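Brinero 7 Adds Encrypted Swap and Recovery Keys to the Standard Desktop Install

28 August 2019

The Brinero project has released version 7 of its desktop and server operating system. Encrypted swap space is now turned on for every new desktop installation, and the installer can create a printable recovery key at the same time as the first user account. Both features were available in earlier versions only to people who set them up by hand from the command line.

Brinero 7 can be downloaded now from the project's mirrors. Existing users of version 6 will be offered the upgrade through the update manager. Server users will see the offer only if they have chosen to follow standard releases.

Encrypted swap

When a computer runs short of memory, the operating system writes parts of it out to disk. Those parts can include passwords, open documents and the keys used to unlock other files. On a machine where only the home directory is encrypted, such data can end up on the disk in readable form.

Brinero 7 creates a new random key for the swap area each time the computer starts. The key is held in memory and is never written down, so the contents of swap cannot be read after a shutdown. Hibernation does not work with a random key. Users who need to hibernate can pick a fixed key in the installer, under Storage Options, and will be asked for a passphrase when the machine wakes.

"We had the code ready in the last release but the upgrade path wasn't good enough," said Annunziata Russo, release manager for Brinero. "Laptops with an older partition layout could end up with no swap at all after upgrading. We've spent most of this cycle on that problem."

Recovery keys

The installer now offers to produce a recovery key for any encrypted home directory or full disk. The key is shown as a block of text and can be printed or saved to a removable drive. It is not sent to the project or stored on any Brinero server. Anyone who holds the key can unlock the data, and the installer says so before the key is displayed.

Organizations that manage many machines can collect recovery keys in Florix, the project's management console. Florix stores each key encrypted to a public key chosen by the administrator. Support for this requires the Florix release from May or newer.

Deepak Rawat, who maintains the installer, said the key screen went through several designs. "The first one let people click past it without saving anything. Now you have to type back the last group of characters before the Continue button works."

Testing

The development team closed 275 bugs during the cycle, 152 of them in the installer and storage tools. Test images were run on 330 hardware configurations, including older laptops without hardware support for AES. On those machines users may notice slower response when memory is nearly full. The release notes explain how to turn swap encryption off.

Dubey, a hosting company that has run Brinero on its servers since version 4, took part in the server testing. "Our main question was unattended reboots," said Renu Garg, systems lead at Dubey. "With the random key, a server comes back up without anybody typing a passphrase, and that is what we needed." 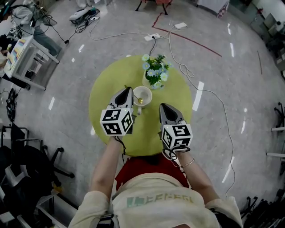

Known issues

Upgrades from version 5 are not supported directly. Users of version 5 should move to version 6 first, restart, and then upgrade again. Computers that share a swap partition between Brinero and another operating system will have that partition skipped by the upgrade tool, and a message is written to the upgrade log. The recovery key screen has not yet been translated into all supported languages and will appear in English where a translation is missing.

Support

Version 7 will receive security updates for three years on the desktop and five years on servers. Paid support is available from Willach, which also funds two full-time developers on the storage team. Harsh Rajput, head of support at Willach, said customers with current contracts can open tickets on version 7 at no extra cost.

About Brinero

Brinero is a free and open source operating system for desktops, laptops and servers. It is developed by over 40 regular contributors and is released under the GNU General Public License and other free software licenses.

Press contact

Deepak Shukla, Brinero Project Communications. Requests for interviews, logos and installer screenshots can be made through the press page on the project's website.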